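Lokham workshop members build a robot arm at the back bench

3/27/22

If you have stopped by the Lokham shared workshop on a weekday evening lately, you have probably noticed that the big back bench is spoken for. Jarmo Pelkonen and a handful of other members have been putting together a tabletop robot arm there since February, and it has reached the point where people wander over from the lathe with their coffee to see how it is getting along.

The arm goes by the name Otodau, which came from a misspelled label on a parts drawer and stuck before anyone could think of something better. It has a two-fingered gripper at the end with a small camera mounted by the wrist, and the idea is that it will one day tidy up the sort of odds and ends that gather on a counter, picking up one thing at a time and setting it where it belongs. That is still a ways off, as Pelkonen will cheerfully tell you, but it moves, and it moves a good deal more smoothly than it did a month ago.

"The first version shook like a wet dog," he said on Thursday, tightening a screw he had already tightened once while we were talking. "We had it going back and forth over the table and you could hear it from the parking lot. My wife asked if I was bringing that home, and I said no, and then of course I brought it home."

So the build has been living in two places. The heavy work, meaning the base, the shoulder joint and anything that needs the drill press, gets done at the workshop. The fussy work happens in the Pelkonen kitchen, where the light is good and the coffee is better. The base plate was cut from scrap that Ruotsalainen, the sheet metal shop across the road, let the group pick through, and the motor driver is a Zillon board that had been sitting in a member's closet for years. All told the group has spent 990 dollars, most of it on motors, and Pelkonen keeps the receipts in an envelope taped under the bench so that he doesn't have to look at them too often.

The fingers have been the longest story. There have been 63 printed parts so far by the group's own tally, including brackets, cable guides and all the finger shapes that didn't make the cut. An early pair was too thin at the ends and bent when it closed on anything with a bit of weight. The pair after that was plenty stiff but so wide that it bumped into whatever was sitting next door. The chunky yellow ones with the angled tips are the third try, and everybody seems fond of them, partly because you can spot them so easily in the camera view.
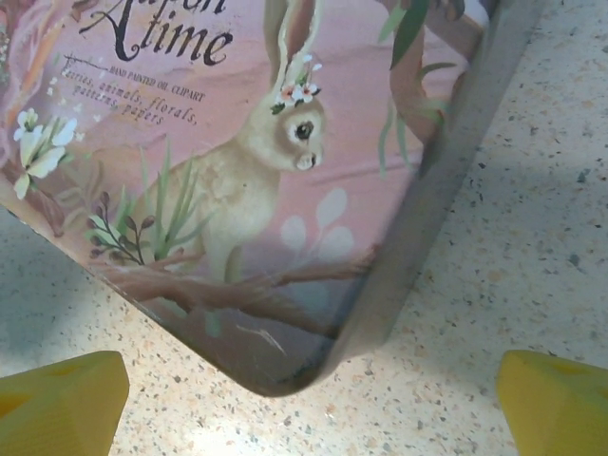

Lately the evenings have gone into the approach, the last little stretch where the arm comes down over an object and has to decide how to line itself up. Rounded corners are harder than square ones, Pelkonen said, and a shiny rim can fool the software into thinking an edge is somewhere it isn't. He has been turning things to different angles and letting the arm have another go, writing the results in a school notebook in handwriting that he admits only he can read. Speckled surfaces gave the group fits for two weeks until one of the younger members rewrote the part that looks for outlines, and now they bother it a lot less.

The next job is the wrist, which still has a little play in it, and after that the cable that runs down the forearm and likes to snag on the elbow. Pelkonen would also love to get the noise down some more before the warm weather comes and the windows are open.

Members who want to lend a hand are welcome at the back bench on Thursdays from 6:30 until whenever folks get tired. No experience with robots is needed, though the group could really use someone who is good with small springs. If you have spare lengths of thin, flexible wire in your garage, bring those too, and leave them in the blue bin by the door with a note saying they are for Otodau.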